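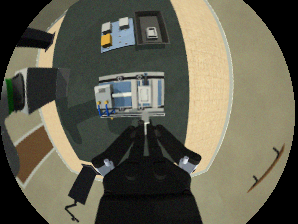 Jiahui Yu asked, before the coats were off, whether a publisher that prints its own books edits them any differently. The reply from the production desk was that it does, chiefly in the last fortnight, when a late correction costs one plate and not a courier. Most of the visit to Gremalia followed from that answer.

## Background

Gremalia publishes crime and mystery fiction, mainly series, in paperback and a small number of hardbacks. Editorial, typesetting and printing share one site. The open day was held on 8 Aug 2022 and covered the editorial floor, the proofing room, the press hall and the bindery, in that order. Groups were kept small. Ours was led by Analyn Agbayani, who handles the schedule for the backlist.

## Editorial

A series novel arrives as a word-processor file and is given a job number on receipt. The current numbering had reached 3878. The structural edit is done first and on paper, by one editor, who does not mark spelling at this stage. The copy edit is done on screen by someone who has not read the earlier draft.

For series titles the copy editor also keeps what the house calls the ledger, a table of every fixed fact in the books: street names, car models, the colour of a front door, the dates of deaths. The longest ledger belongs to the Nuchit novels, now at seven volumes, and runs to 38 pages. We were shown two of them. Entries carry the volume and chapter, and a contradiction is entered as well as the original fact, with a note of which one the author has chosen to keep. In one case a minor witness is left-handed in the second book and right-handed in the fifth. The author kept both and gave him a broken wrist in the sixth.

Jiahui Yu asked who checks police procedure. Authors are expected to supply their own sources, and the house pays for one outside read per series, usually on the first volume only. I thought this thin. Procedure changes, and a series can run for a decade or more.

## Proofing

Page proofs go out in two rounds. The first is read against the edited copy, line by line, by two people, one reading aloud with the punctuation spoken. It is slow — a full-length novel takes most of a week — and there was some discussion in the group about whether software could replace it. Gremalia runs a checking program called Flakeck over the same files. It finds doubled words, stray spaces and unpaired quotation marks reliably. It does not find a missing "not", and in a detective story that can spoil the ending.

The second round is read blind, without the copy. Corrections at this point are limited to errors of fact and anything that would embarrass the author. Rewording is charged back to the author's account above an agreed allowance, though Analyn Agbayani said this is seldom enforced.

## Press hall and bindery

Ear defenders were handed out at the door. Text is printed on large sheets, folded into sections and gathered. Covers are bought in from Gakonance already laminated. Paperbacks are glued at the spine, with the backs of the sections milled off first so that the glue reaches every leaf. Hardbacks are sewn.

A copy is pulled from the bindery line after every 200 and opened flat at three places to test the spine. Failed copies are cut up and pulped. A bin of them stood by the guillotine, all from one title, and the cause was given as glue applied too cool after a stoppage. The title had been due in shops in January and was being reprinted for a second time, so the run was not urgent.

Noise made questions difficult in here, and the talk was cut short. It would have been better given outside first.

## Backlist

The last stop was a meeting room, for a short talk on keeping older titles in print. Where the original files survive, a book can be reset and reissued quickly. Where only a printed copy exists it is scanned, and the scan is proofed as though it were a new book, including the reading aloud. Errors in the first edition are corrected without comment unless the author is dead, in which case the estate is asked. Estates are slow to reply, and two reissues were waiting on a letter.

## Practical notes

The tour took the whole morning. There are stairs between editorial and the press hall, and no lift on that side of the building. Bags have to be left at reception. The shop sells bindery seconds at half price, cash only, and the early Nuchit volumes had gone by the time our group reached it.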